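Fagundes to Release Second Album "Slow Water" After a Long Winter in Clevham

July 10, 2019

Fans of Fagundes have been asking the same question at every show since last year, and this week they finally got their answer. The Clevham band has a second album finished, it is called "Slow Water," and it will be out at the end of the summer on the small local label Brudanent. The first song from it, "Porch Light," went up on the label's page this morning, and by lunchtime we had played it in the office more often than our neighbors downstairs probably cared for.

If you have been following this site for any length of time you will know how fond we are of this group. We first wrote about them when they were still playing the back corner of the Vudex, squeezed in between the coat rack and the door to the kitchen, with a borrowed bass amp that hummed all through the quiet songs. They have come a good long way from there, and yet when you talk to them they are the same friendly, slightly disorganized bunch they always were (our phone call had to be moved three times, and the last time it was entirely our fault, so we will say no more about it).

The new record has ten songs and runs a little under forty minutes. Singer and guitarist Xiomara Lindgren wrote most of them at home over the winter, and the band began recording in February, in the long room over the old feed store on Mill Street that Brudanent has been using as a studio. They had planned on two weeks. They stayed for seven.

"We kept telling each other we were nearly done," Lindgren told us, laughing. "Then somebody would come in the next morning with a better idea for the ending of something, and off we went again. I think the label stopped believing us at some point, but they were very sweet and they kept the heat on."

That patience can be heard on "Porch Light." The first album, "Any Other Road," was put together in a hurry over a few weekends, and a good part of its charm was that it sounded like it. Everything was loud and close and a bit ragged around the edges. The new song starts with one guitar and Lindgren's voice, very low, and takes its time letting everyone else in. The drums do not show up until the second verse, and when the accordion comes in behind the last chorus it is such a lovely, unexpected thing that one of us clapped at the desk. The words are about coming home late to a house where someone has left a light on for you, and there is not much more to them than that, but she sings them as if she had been saving them up for years. 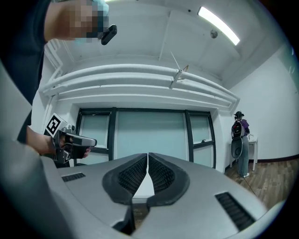 Two black padded fingers with ribbed gripping surfaces, set in a gray housing.

Listeners who loved the noisier side of the band should not worry. Lindgren promises there are at least three songs on "Slow Water" that are "no good for anybody's nerves," among them "Copper Kettle," which closed most of their spring shows and which has been going around in a shaky phone recording ever since. The album version has a longer middle part and a proper ending, something the live version never really had, because on stage they tended to just keep going until a string broke.

There is also a waltz, which surprised us, and a song without any words called "Clevham, Early," which was recorded with the windows open. Lindgren says you can hear a delivery truck backing up in it if you know where to listen, and that the band voted to keep the truck.

For those who came in late, "Any Other Road" was released on Brudanent with no advertising to speak of and found its audience mostly by word of mouth and from a box of CDs on the table by the door at shows. The label tells us that it has now sold 3,696 copies, a number that would not make anybody rich but which makes it the best-selling title Brudanent has ever put out, by quite some distance. The first pressing on vinyl is long gone, and people still write to us asking if we know where to find one. (We do not, and the one in our office is staying in our office.)

This time the label is trying to be better prepared. "Slow Water" will come out as a download, on CD and on vinyl, and there will be a special edition of 400 records on sea-green vinyl with a fold-out sheet of lyrics in Lindgren's own handwriting. Those can be ordered from the label only, one to a customer, and the list opens next week. When the list opened for the last Brudanent special edition it filled up before supper, so if you want one you might like to set yourself a reminder. The regular vinyl will be in stores at the same time as the CD and will stay in print, or so we have been promised.

Before any of that there is a show, of course. The band will play the whole of the new album from beginning to end at the Vudex, on the big stage this time and not in the corner, on the night the record comes out. Doors open at seven and the music starts at eight. Tickets are 49 dollars for a pair, and each pair comes with a CD to take home, so you are really paying for an evening out and getting the record into the bargain. Single tickets will be sold at the door if there are any left. The Vudex holds 859 people with the balcony open, and it will be the largest crowd the band has ever played to if they manage to fill it. We have a feeling that they will.

Opening the night will be a short set from the Clevham High School string players, several of whom can be heard on the waltz. Lindgren taught guitar at the school for a while and kept in touch with the orchestra teacher there, and when the waltz seemed to be asking for strings she simply called and asked. The students learned their parts in an afternoon. "They were much better behaved than we are," she said, "and they were all in tune, so we had to go back and do some of our own parts over."

After the Clevham show the band will be on the road for most of the fall, a few days at a time, mostly in small rooms within driving distance of home. The full list of dates is still being worked out and we will put it up here as soon as we have it. Lindgren did mention that they are hoping to return to a couple of the towns they had to skip last year when the van gave out, and she asked us to pass along her thanks to everyone who held on to their tickets from those nights. They will be honored at the door, so do go and look in that kitchen drawer.

We asked whether there might be a video for "Porch Light," and were told that there is one on the way, filmed over two evenings on her aunt's porch with most of the street looking on. It should be ready in a couple of weeks. A second song will follow before the album comes out, though the band has not been able to agree on which one, and from the sound of things in the background of our call the discussion was still going on.

"Porch Light" can be heard now on the Brudanent page, and it can be downloaded there as well for whatever you would like to pay. Put it on in the evening if you can, with the windows open, and let us know in the comments what you think of that accordion.

Filed under: Music News, New Releases, Local Bands
3 comments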